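Brislow Household Reuse
17th October
The autumn sorting of lids and small parts is now open to all members. We set out in the posts below how items should be prepared, and what we can and cannot accept. Please read to the end before bringing anything in. (1/12)

Brislow Household Reuse
Last season we received 2,342 single lids. Of these, 468 were matched to a container and returned to use. The remainder were offered to schools for craft work or sent for recycling where the local service allowed it. (2/12)

Brislow Household Reuse
We ask that lids be laid flat, one at a time, on a non-slip mat before they are measured. A ribbed rubber mat on an ordinary wooden table is quite sufficient. Round plastic lids should be placed with the raised rim facing up, so that the inner edge can be reached with a ruler.

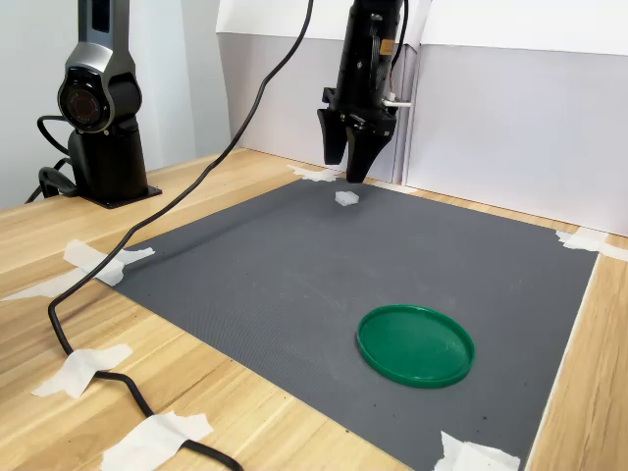

Measurements are taken across the inside of the rim, in millimetres, and twice at right angles. Where the two figures differ by more than two millimetres, the lid is recorded as warped and put to one side. (3/12)

Brislow Household Reuse
Colour is recorded after size. Members have asked for a longer list of shades, but we shall keep to the existing one: clear, white, green, blue, red, black and other. A green lid is a green lid for our purposes – emerald, olive and lime all go under the same heading. (4/12)

Brislow Household Reuse
Small loose pieces of clear or whitish plastic are recorded separately from lids. They are easily lost among larger items and should be sorted first, while the mat is otherwise clear of clutter. (5/12)

Brislow Household Reuse
A word on mats. Any mat used for sorting should be taped down along its edges, with the strips pressed firmly on to both mat and table. Masking tape is suitable for bare wood. Parcel tape is not, and we would ask members not to bring it. (6/12)

Brislow Household Reuse
Tape should be renewed when the corners begin to lift. When removing it, pull slowly and keep the strip low to the surface. Any residue may be wiped away with a cloth and warm soapy water. The table should be dry before fresh tape is applied. 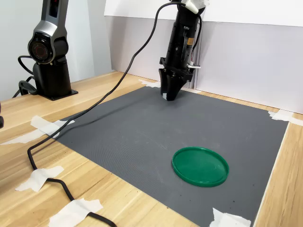 Ribbed mats hold more dust than smooth ones. They should be brushed along the line of the ribs, then wiped in the same direction, at the close of each session. (7/12)

Brislow Household Reuse
The size register has been revised since March. It now lists 183 lid sizes, of which 80 have at least one container waiting. Members may consult the printed copy at the Varnus desk during opening hours. (8/12)

Brislow Household Reuse
We are unable to accept the following: lids with food residue, lids with perished seals, metal lids showing rust, and any item which has held paint, oil or garden chemicals. (9/12)

Brislow Household Reuse
Boxes for delivery should be no larger than one person can carry. Please write the contents on the side of the box – the top is covered once boxes are stacked. (10/12)

Brislow Household Reuse
The Ulloa collection point remains closed for repairs to the floor. Members who normally use it are asked to go to Skistiria, where the side entrance has a ramp. (11/12)

Brislow Household Reuse
Questions about the register should be put in writing and left at either desk. Requests for a particular size should give the inside measurement and the colour wanted, with a note of whether another colour would be acceptable. (12/12)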